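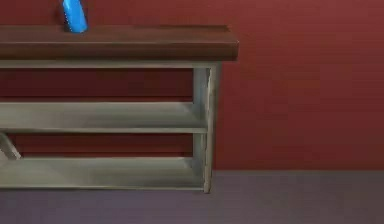 Something blue on the dark tabletop.

The Night Ferry to Hullano
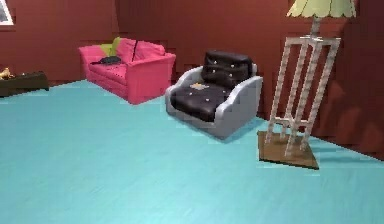
By Evaristo Ponce
Short fiction

The ferry left Westodard at ten past nine in the evening, and by half past Inga had already been up to the top deck twice, because the moon was coming up fat and orange over the breakwater and she could not believe that other people were sitting inside eating soup.

"You have to come and see it," she told her grandfather.

"I've seen it," said Oluf Fogh, who had worked this crossing for 31 years and was now, for the first time in his life, a passenger on it. He had his good coat on. He had a paper bag of plums on his knees and was holding it shut with both hands, as if the plums might get ideas.

"Not this one! This one's enormous."

So he went up, one hand on the rail, and it was enormous. It lay on the water in a long shaky stripe that ran right to the side of the boat, and the wind smelled of diesel and salt and somebody's fried onions. Inga was seven and had never been on a boat overnight before. She wanted to know everything. What was the red light for? Could you swim to that island? Had anyone ever fallen off?

"A cook fell off," said Oluf. "In March, too, so you can imagine how cold it was. He went in with his apron on and came out with it on."

"What was his name?"

"Krajčí. He made wonderful dumplings. They were better afterward, I always thought. He put more pepper in."

She laughed so hard that a man with a dog turned to look, and then the dog came over, a great wet-nosed brown thing called Skullar, and leaned its whole weight on her legs. She gave it the end of a plum. It spat the plum out, looked at it, and ate it again.

They passed the lighthouse a little before eleven. Oluf counted under his breath between the flashes, the way he had done every night from the wheelhouse, and she counted with him until she had the beat of it. Then the beam swung over them and for a second every rope and bolt on the deck was white, and her grandfather's face too, with his mouth open on the number.

"Again," said Inga.

They stayed for nearly 200 flashes. She wasn't tired. She said so several times, the last time into his sleeve.

He carried her down the stairs, slowly, with his bad knee complaining at every step, and put her in the lower bunk with her shoes still on. The engine was going underneath them, that same old thump, and he lay down on his own bunk and felt it come up through the mattress into his back. He had slept next to that sound for more nights than he had slept next to his wife. It was a lovely sound! He had never once thought so while he was being paid to listen to it.

At six the loudspeaker crackled and a young voice he didn't know said good morning, Hullano in 26 minutes, breakfast was closing. Inga sat straight up and hit her head on the bunk above.

"Did I miss it?"

"Miss what?"

"Any of it!"

He was already buttoning the good coat. Through the round window there were gulls, and a strip of green hill, and the first roofs.

"Bring the plums," he said, and she was out the door ahead of him.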